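Sorting the black wash from the white

I have been putting off the laundry post because laundry is not very interesting, but three people have asked how I get through the dark washing without everything ending up covered in fluff, so I'll write it down once and link to it from now on.

First, the set-up. Since the move to Zarumbridge I have had one bright room that does for drying, folding and ironing, and nothing else lives in there apart from the hoover. Before that, in Stelley, I dried things over the bath and folded them on the bed, and half of it stayed on the bed until I wanted to sleep. A room for it is a luxury and I know it.

I wash in two piles, dark and light. I used to have four. There was a pile for colours and another for towels, and I could never fill a load of any of them, so they sat about for a fortnight each. Now colours go in with whichever pile they are nearer to and everything is washed at 30 unless it is bedding. Nothing has been ruined so far except one tea towel, and that was old.

The dark pile is the awkward one. Black cotton shows every bit of lint, and it creases as soon as you look away from it. Things I do:

Turn it inside out before it goes in. The inside can be as fluffy as it likes.

Check the pockets. One tissue in a dark wash is an afternoon's work with a clothes brush.

Put less in the drum than you think will fit. I had an old Lindholm machine that would take a week's clothes in one go, and everything came out in a rope. Half of that, twice, takes longer but saves most of the ironing.

Take it out when it finishes. I am bad at this. The machine beeps, I think I'll go up in a minute, and then it is teatime and the shirts have set hard in the shape of the drum.

Shake each piece before you hang it. Hold it by the hem, two good snaps, then hang. I do this by the back door in summer and in the bath in winter.

Light things are easier. I hang sheets folded once over the long rail and pull the edges down by hand so that they dry more or less flat. Pillowcases go on pegs by the hem. I don't iron sheets and have no plans to start. Bedding smoothed on the line and folded the same day is good enough to sleep in.

Where I still go wrong is at the folding stage. The dark things come off the rail first because they are on the near side, and I put them down on whatever is closest, and what is closest is usually something white. Then I go to fold a sheet and find it has picked up black fibres. You can brush them off a flat cotton sheet fairly well, but on anything with a nap they stay until the next wash.

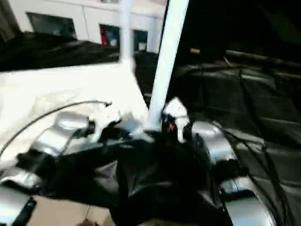 Black on the floor side, white cloth behind, and the black all in deep, crumpled folds.

So the rule now is one colour out at a time. I fold all the white first, stack it on the shelf, and only then fetch the dark. It means walking past the black things for a while, which annoys me a bit, but I haven't had to rewash a sheet since July.

For big pieces of dark fabric, and this goes for curtains and throws as much as clothes, I find the two top corners before I do anything else. If you start from the middle of the heap you just turn it round and round. Get a corner in each hand, stand up, let the rest drop, and bring the corners together. Then halve it again and lay it down to do the rest flat. A really large throw I fold over the back of a chair, as my arms aren't long enough.

A few questions from the comments on the last post, while I'm here.

Yes, I still use the Mira powder. I tried the liquid for a couple of months and it was fine on the darks, but I thought the whites looked tired. The box says 50 washes. I get more out of it because I don't use the full scoop, the water here being soft.

No, I don't use fabric softener on anything. It made the towels worse at being towels.

The drying rail was in the house when I came, so I can't tell you where to buy one. It has 7 bars and one of them is bent, and I use that one for socks.

And to whoever asked about bobbling on black jumpers: a cheap razor, very lightly, with the jumper pulled tight over a book. Go in one direction only and stay well away from the seams. I put a hole in a cuff once by going too near the edge, and it was my favourite one, of course.

I meant to write about ironing as well but this is long enough. There are two shirts still on the rail that need doing and I would like to get them finished before tea. Next time it will probably be the airing cupboard, which I have emptied onto the landing and now have to put back.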